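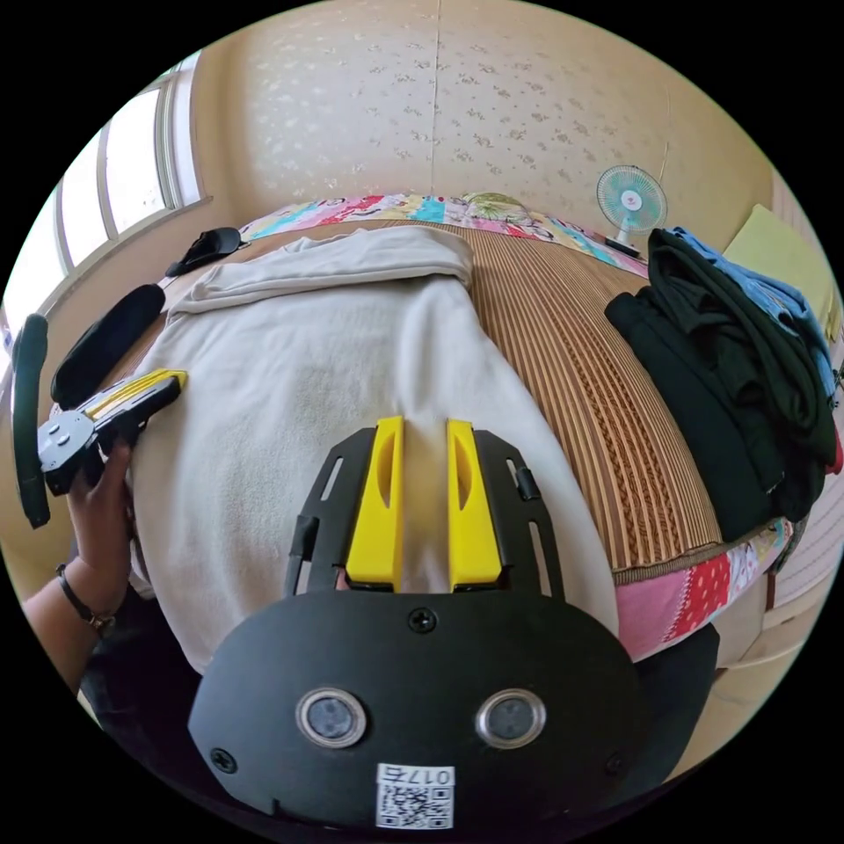 Yellow fingers open, white blanket behind.

I've been paying for Giditance, the world news digest app, since July, and I think I finally know how I feel about it. You get 10 stories each morning, with the wire report on top and what each government is saying underneath. When two foreign ministries tell opposite stories about the same border closing, I love seeing them stacked up like that!

The alerts, though - oh boy. I had 49 in one day during the 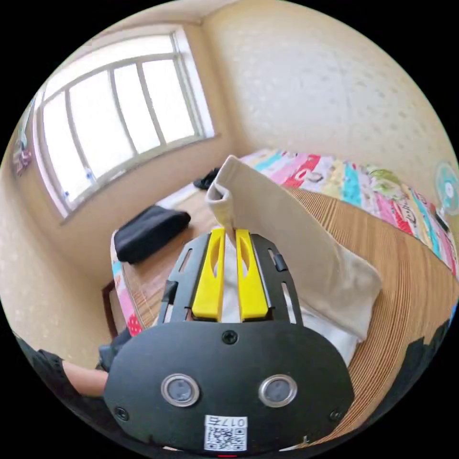
last round of sanctions talks, and most were the same statement reworded. My friend Yolanda Tamayo turned hers off completely. I set mine to evenings only (it's buried under Account, go figure) and it's been fine.

Search is slow and the maps are tiny on a phone. I'd still renew at 30 dollars a year - just not at 80. 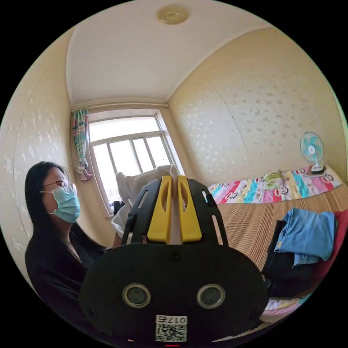

Bedroom, with the bed on the right.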